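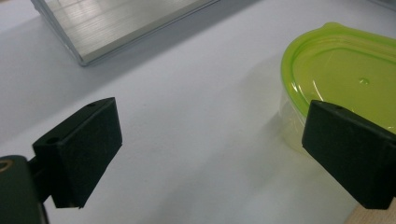 A lidded food container with a lime-green lid on a pale tabletop.

Bralleck opens container return counter in Grullport

GRULLPORT – Housewares retailer Bralleck will open a container return counter at its Grullport store in October. Customers can bring in plastic food containers they no longer want, with or without lids, and take home any piece from the shelves at no charge.

The counter grew out of a trial at the company's Seo Street shop. Over the course of the trial, customers handed in 3644 pieces. Staff matched 376 lids with containers that had come in without one. Pieces that were cracked or badly stained were set aside for recycling.

"People kept asking us for a single lid," said Ju-won Hyun, store manager at Grullport. "We don't sell single lids and neither does anyone else nearby. They had a good container at home and no way to close it."

The counter will stand next to the kitchen storage aisle. Containers are sorted by shape first, then by size. Oval pieces have their own shelf, as they were the hardest to match during the trial. A printed sheet at the counter shows how to measure a rim across its longest side, and a tape measure is available for anyone who brings a container from home.

Bralleck asks that all items be washed and dried before they are dropped off. The counter takes plastic containers of any brand. Glass dishes, metal trays and drink bottles are not accepted at this time. There is a limit of 2 pieces per customer per visit for items taken home. There is no limit on drop-offs, but anyone bringing more than one full bag should call the store first.

The store has also put together Nusta, a small printed guide to keeping a kitchen cupboard in order. It covers storing lids upright, nesting containers by shape and deciding which pieces to give away. The guide is free at the counter while copies last.

"Take everything out and put each lid on something," said Sorin Kelmendi, who wrote the guide. "Whatever is left over, bring it in."

The counter will be open from 10 a.m. to 4 p.m. on days the store is open. No receipt or store account is needed.

Contact: Bralleck Grullport, customer desk, extension 73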